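Handout 4: Setup and care of the sorting cell
Lab section, Introduction to Robot Cells
Instructor: Remo Zuccaro
Revised 10/30/19

Read this before your first session at the cell. The Grumden arm is the only one we have, and most of the time lost last year went to setups that were skipped or half done. The order below is the order you should work in.

1. Before power

Walk around the bench. The mounting plate is clamped to the countertop at its corners, and each clamp should resist a firm push by hand. If one moves, tighten it and write it in the log, then redo the table calibration in section 3. A loose clamp means the old calibration is no good, even if the arm looks right.

Check the wrist camera cable next. It runs down the forearm in three soft ties. There should be enough slack at the wrist for a full turn in either direction and no loop big enough to catch on a bin. Do not use hard zip ties. The cable we replaced in the spring had been pinched by one.

Look at the fingers. They are the yellow-green kind with cutouts, and they bend a little under load. Bending is normal. Cracks at the inside corners of the cutouts are not. Run a fingernail along each corner. Spare fingers are in the Cirkard drawer, in pairs. Always change both, since a new finger closes differently from a worn one.

2. Power and homing

Turn on the controller first, then the arm. Wait for the status light to go steady before you open the software. Home the arm with the bench clear of bins. Homing moves the elbow lower than you expect.

When homing is done, read the encoder value for joint 3 on the status page. It should be 3,496. A difference of a few counts is fine. If it is off by more than 25, home again. If it is still off, stop and get the instructor – do not type in an offset to make the number look right. The Bragança section did this one term and the arm drove a finger into the table.

3. Table calibration

Calibration tells the arm where the countertop is. You need the flat target plate and the feeler gauge.

Set the plate at the first taped mark. Bring the closed fingers down in slow mode until the gauge just drags between fingertip and plate. Save the point. Repeat for the other marks, in the order printed on the tape. The software reports a fit error when you are finished. If the error is red, one point was saved with the fingers pressing on the plate, and it is nearly always the last one, when people hurry.

Do not lean on the bench while saving a point.

4. Camera check

The camera rides at the wrist, so it sees the fingers all the time. That is useful. The fingertips should come into the bottom of the picture from both corners, at close to the same height. If one side shows more than the other, the bracket has turned. Loosen the bracket screw, square it up, tighten it again and compare with the reference print taped inside the cabinet door.

Clean the lens with the dry cloth only. Set exposure to manual. The stored value is 981 and it suits the overhead lights with the blinds down. With automatic exposure the picture gets brighter and darker as the arm passes over the bins, and the color sorting suffers.

Expect some blur while the arm is moving. For any color decision, have the program stop the arm and wait before it takes a picture.

5. Bins and parts

We sort toy bricks by color. Orange goes in the yellow bin and blue in the teal bin. The bins stand side by side on the far part of the countertop, with open space on the near side for approach.
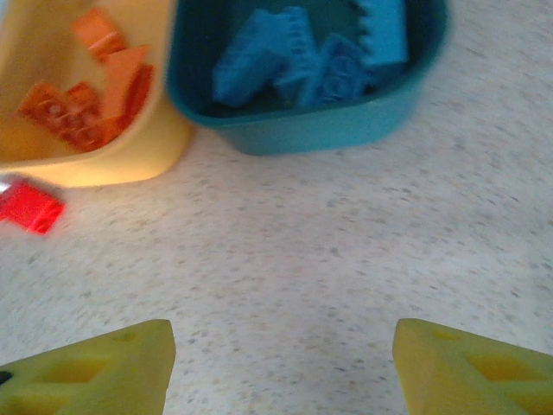
Bin positions are stored in the program, so a bin that has been bumped has to go back to its place before the next run. Bricks should be dropped from just above the rim. Lower than that and a finger can strike the wall when it opens.

A brick outside the bins counts as a part still to be handled. Red has no bin in the basic program. The Zernelside exercise in week six adds a rule for it. Until then, remove red bricks by hand with the arm paused.

Toothed pieces are harder than plain bricks. The fingers can settle on the teeth and let the piece rotate. Grip across the flat faces where you can.

6. Shutting down

Open the fingers, park the arm, then power off the arm and the controller in that order. Leaving the fingers closed overnight puts a set in them. Wipe the countertop, return the gauge to its sleeve and sign the log with the joint 3 reading and the fit error.

For next time: bring your log page from this session and read section 2 of Handout 5, on finger wear.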